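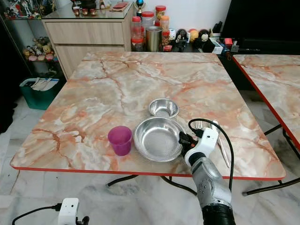 Ramesh Uniyal eats breakfast at half past four, standing up, and has done so for most of his working life. By five he is in the van with the first trays, and by six the cook at the Sutherland Street school has them under her tea towels.

Ollura, the breakfast program he runs, serves porridge, toast and fruit at four schools on the western side of town. Last term it put out 4,000 breakfasts.

"People think it's a money thing, and for some families it is," Uniyal says. "But we get plenty of kids whose parents start at the abattoir before dawn. There's food at home. There's no one up to put it in front of them."

He came to the work sideways. He had a bakery in Gitton for 11 years and used to drop the day-old rolls at the primary school on his way home. One winter the principal asked whether he could bring something hot as well. He borrowed an urn and made oats in it, which he does not recommend.

"You can't clean it. I had to buy them a new urn."

The bakery closed when the lease came up, and he put the mixer and the second oven into storage instead of selling them. Both are now in the old canteen at Joseck, where most of the cooking is done. The bread is his own recipe, half wholemeal, with a bit of honey so it colours in a slow oven.

Costs are the part he likes least. Oats are cheap and milk isn't. The fruit comes from a grower who sells him seconds at a flat $200 a week, whatever the season, and in August that mostly means apples. The council gives $1,000 a year towards fuel. The rest comes from donations and a raffle.

"I've written grant applications at the kitchen bench with dough going," he says. "Some of them had dough on them."

There are 392 children enrolled at the Joseck school and any of them can walk in. Uniyal is firm about that. He takes no names and hands out no forms.

"The minute you ask a ten-year-old to sign for toast, he's not hungry any more."

The teachers have asked him to add a fifth school next year. He hasn't said yes. He would need another driver, and his knees are not what they were – he had the left one done in autumn and was back on the early run sooner than his surgeon wanted.

In the meantime he is trying to get the older students to like savoury porridge, the way his mother made it, with cumin and fried onion. So far two of them have asked for seconds. The others still want brown sugar.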